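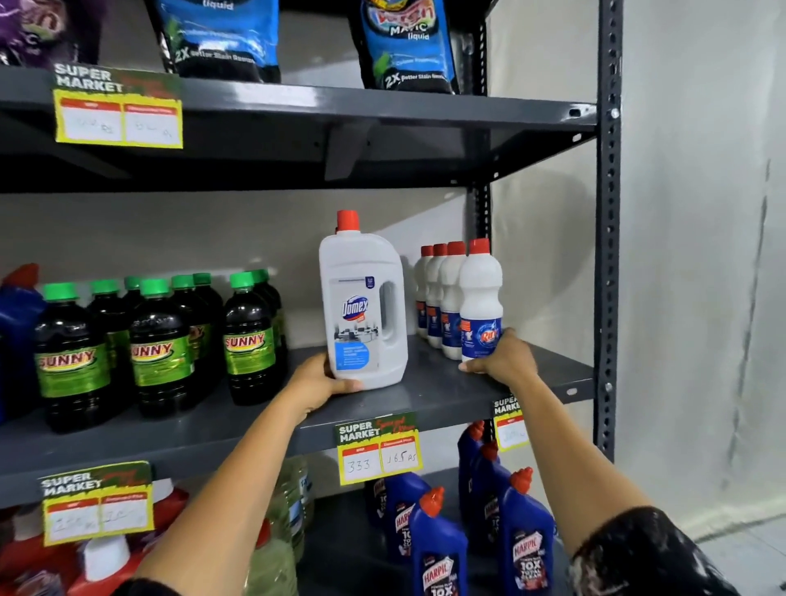

Lanying Meng has run the household aisle at Groveo, a corner grocery in Bramwell, for seven years. She does the shelves on Wednesday, before the doors open.

"Cleaners go in the middle, refill pouches on top," she said. "A pouch is light. If one falls on you, fine. Bleach I want where people can reach it."

She keeps each brand together and turns the labels to the front. The Rin and the Domex stand next to each other. "People compare those two. They pick one up, put it back, pick up the other. So I straighten them a lot."

The store carries roughly 160 cleaning items. Zhenhua Qian, who owns it, wanted to cut that number last November. Meng talked him out of it.

"He said nobody buys the small brands," she said. "I showed him the receipts."

Qian remembers it a little differently. "She showed me three receipts," he said. "But we kept them - she orders for that aisle, I don't."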